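Search this site
Search

Collecting Coins and Tokens - Notes for Session 2: Die Varieties and Minting Errors

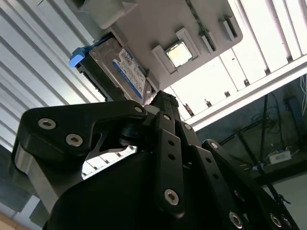 A hard disk drive and a square chip on a pale grey tray panel.

Welcome back! Last time I ran out of breath halfway through grading, so if you still have questions about wear versus weak strikes, hang on to them and we'll get there at the end. Tonight is the fun stuff - coins that came out wrong, or came out different, and how to tell which is which.

First, the words. A variety comes from the die. Every coin struck from that die shows the same thing, so if a die was cut with a doubled date, you get a whole run of doubled dates. An error happens to one coin, or a handful, on its way through the press. A blank gets fed in crooked, a bit of cloth gets between die and blank, that kind of thing. Dealers mix these words up all the time, and I do it too when I'm talking fast, so go by what's written in your notes and forgive me.

Our practice set is the Ostar harbor tokens. I love these little things. They were struck in brass for the ferry at Ostar, they're cheap, and the dies were in terrible shape by the end. My own tray has 14 of them and I can match most to a die pair just by looking at the anchor. On the early ones the rope goes all the way around the shank. On the later ones you'll see a raised line running from the rope out to the rim, and that's a die crack. Metal flows into the crack in the die, so on the coin it stands up. If your line is sunk into the surface, it's a scratch. Please write that one down, I ask it every year!

Now doubling. There are two kinds you need to keep apart:

Hub doubling is in the die itself. Look for rounded, separate shapes, with little notches where the two images split at the corners of the letters.

Machine doubling happens when the die is loose and shifts right after the strike. It looks flat and shelf-like, as if somebody pushed the side of the letter down with a thumbnail. It adds no value with most buyers, and I have paid for it more than once (the Gachanja medal I passed around in Session 1 was one of those, sorry to say).

Off-center strikes. We measure these as a percentage of the design that missed the blank. A coin that is 100 percent off center would just be a blank, so you won't be asked to find one. Most people like a piece with a big shift and a full date. No date, much lower price.

Clipped blanks. Check the rim directly opposite the clip. On a real one it's often weak there, because the metal had nowhere to push against. People do cut coins with a punch at home and sell them, and the rim opposite will look perfectly strong.

Looking at things properly: a 10x loupe is plenty. Hold the loupe to your eye and bring the coin up to it, and tilt the coin under one lamp. Two lamps wash everything out. Hold by the edge, over a cloth, and no wiping. I mean it about the wiping.

For homework, read the Pastalero handout on die states and sort your bag of tokens into early, middle and late. The Fendonthorpe price list is in the back of the folder. Lot 984 is described there as a double strike, and I'd like you to come in ready to argue for or against it. I changed my mind on it in June and may change it again.

Bring your loupe next time, plus a pencil. Pens stay in the bag near the trays.

Share
14 shares
2 comments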